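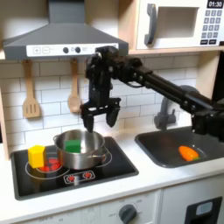 Toy kitchen, with the microwave showing 01:30.

Home About Archive Allotment Contact

Nov 12, 2022

I have given up on the bus to Fanham. The timetable changed in May and the 17 now leaves Lalcombe before the library opens and comes back after it shuts, so for anything in between you need the 97, which goes round by the hospital and takes twice as long. I wrote to the company in the summer and had a polite letter back saying the route was under review.

So I have been walking. There is a path along the old railway line that starts behind the garden centre and comes out by Fanham church. It is flat nearly all the way. The first stretch has been surfaced and the rest is cinders and mud, worse since the rain at the end of last month. I wear my work boots and change when I get there.

Kalliopi Shehu came with me last week. She walks faster than I do and knows the names of birds, and she showed me a gap in the hedge where you can get down to the stream. We ate our sandwiches on the bridge. On the way back we met a man with two greyhounds who told us the council means to put lights along the path. I hope they don't do the whole length. The part by the houses would be enough.

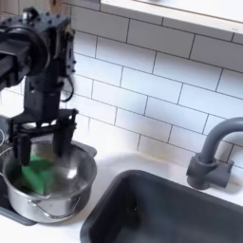 The other thing I have been doing is soup. If I leave the house at nine I am home by two, and I don't want to start cooking then, so I make a big pot the evening before and warm it up. Leek and potato mostly, as the leeks have done well this year and the onions didn't. I also tried a yellow pea soup that Mogens Hedegaard gave me the recipe for when he lived next door. He puts in a ham bone. I used bacon, and it was too salty the first day and all right the second.

You soak the peas overnight, then simmer them with a carrot, an onion and some thyme until they fall apart. His recipe says an hour and a half. Mine took longer, but the peas had been at the back of the cupboard for a good while. Mustard on the side.

I have the boots to get resoled before the winter. The cobbler in Fanham wants around 20 pounds, and he only takes cash. I'll carry them over in a rucksack next week and walk in my old pair, which leak at the left heel.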